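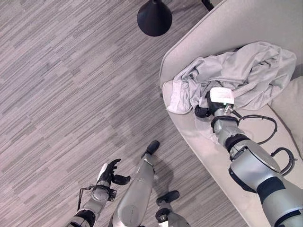

A light gray sofa with a cloth over it, and a black lamp shade.

How Does a Film Festival Work?

By Fidelina Chambi
December 2021
Reading time: 6 minutes

A film festival is an event where many films are shown over a few days. Some festivals are huge and last almost two weeks. Others fit into one afternoon in a school gym. Most are somewhere in the middle.

At a regular movie theater, the same film may play many times a day for weeks. At a festival, a film is often shown only once or twice. The people who made it may be sitting in the audience. When it ends, they might walk up to the front and answer questions.

To explain how it all fits together, we'll use one festival as our guide. It is the Trodmont Young Viewers Film Festival, which runs for 3 days each November at the Espinoza, an old movie theater with 200 seats.

Who picks the films?

The person in charge of choosing films is called a programmer. At Trodmont, the programmer is Bimla Agarwal. She starts work in February, nine months before anyone buys a ticket.

First, the festival puts out a call for entries. This is a notice that says what kinds of films the festival wants and when they must be sent in. Trodmont asks for films that children can watch, from any country, in any language. Filmmakers upload their films to a website and fill in a form with the title, the length, the country and the names of the people who worked on it. Many festivals charge an entry fee. Trodmont does not charge anyone under 18.

This year 419 films were sent in. One person would need weeks to watch all of them, so the festival has a group of helpers called screeners. Each film is watched by at least two screeners, who give it a score and write a few notes. The notes can be short. One from this year reads, "Slow start, great goat."

Agarwal reads the notes and watches the films with the best scores. She also watches any film that got one very high score and one very low score. "If two people disagree that much, I want to know why," she says. 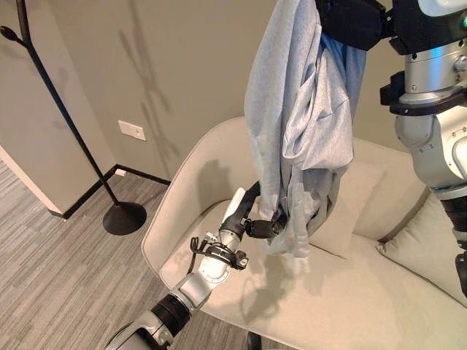 After that comes the hard part, which is saying no. A festival has only so many hours, and a good film can be left out for plain reasons. It might be too long for the space that is left. There might already be four other films about losing a tooth. Every filmmaker gets an email with the answer, yes or no.

What is a short?

A short film, or short, is usually one that runs 40 minutes or less. Most of the shorts at a children's festival are much shorter than that, between three and fifteen minutes. A longer film is called a feature.

Shorts are shown in groups. A group is called a block or a program, and it lasts a little over an hour. Putting a block together is a bit like putting songs in order for a playlist. A funny film might go first so that everybody settles in. A sad one usually goes in the middle. Two cartoons that look alike are kept apart.

Blocks are also sorted by age. Trodmont has one for ages 4 to 6, one for ages 7 to 9, and one for ages 10 and up. The youngest block has no scary parts and no reading. The older ones can have subtitles, the words at the bottom of the screen that tell you what people are saying in another language.

How does the film get to the theater?

Long ago, films came on big reels of plastic film packed in metal cans. A feature could take up several reels, and the cans were heavy. If they got lost in the mail, there was no show.

Today nearly all festival films are digital files. Theaters use a special kind of file called a DCP, short for Digital Cinema Package. It holds the picture, the sound and the subtitles. The files are very large. They may be sent on a hard drive or downloaded overnight.

The person who runs the projector is called a projectionist. Before the festival opens, the projectionist plays a piece of every film to check it. Is the sound too loud? Do the subtitles show up? Is the picture the right shape for the screen? This is called a tech check. At the Espinoza it takes two full evenings.
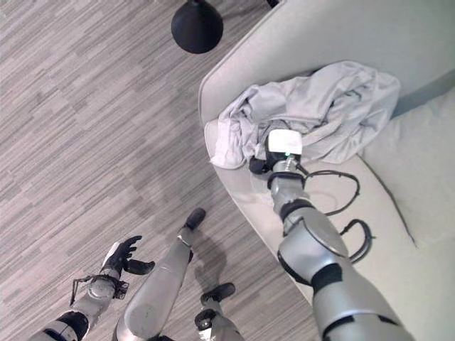 A silver-gray robot arm holds the edge of a crumpled cloth on the sofa.

What happens on the day?

Doors open half an hour before each show. Someone checks tickets or passes. A ticket is good for one show. A pass lets you into many of them, but you still have to get there before the seats fill up.

A host walks out and says hello, tells you what you are about to see, and thanks the people who helped pay for the event. Then the lights go down. After the last film there may be a Q and A, which means "questions and answers." Anyone can raise a hand. Good questions are often simple ones. How long did it take? Who did the dog's voice? Was that real snow?

Who wins?

Many festivals give prizes. There are two main kinds.

A jury prize is chosen by a small group of people who watch all the films in the contest and then talk until they agree. At Trodmont there is an adult jury and a jury of five students aged 9 to 13. The two juries have picked the same film only once.

An audience prize is chosen by everybody who comes. At the end of each block, you get a slip of paper and tear it next to a number from one to five. The slips go in a box by the door, and the film with the best average score wins. This year's audience prize went to Gokura, a nine-minute cartoon about a girl who delivers noodles by boat.

Who pays for it?

Tickets pay for part of a festival. The rest often comes from sponsors, which are businesses that give money or supplies and get their names on the posters. Cities and arts groups may also give money, called a grant. Trodmont spends most of its budget on renting the theater and on travel for filmmakers.

Can I send in a film?

Yes, if you have one! Many children's festivals have a section for films made by kids, and some take films shot on a phone. Read the rules first. Check how long your film can be and whether you need a parent to sign the form. Use only music you made yourself or have permission to use. Finish early, so there is time to watch it all the way through before you upload it.

Words to know

Programmer: the person who chooses the films
Screener: a person who watches entries and scores them
Block: a group of shorts shown together
DCP: the digital file a theater plays
Premiere: the first time a film is shown to the public

Related

What Does a Film Editor Do?
How Cartoons Are Drawn Today
Why Do Movies Have Credits?
Malex and the Moon Bus: A Puppet Film Step by Step
How Subtitles Are Made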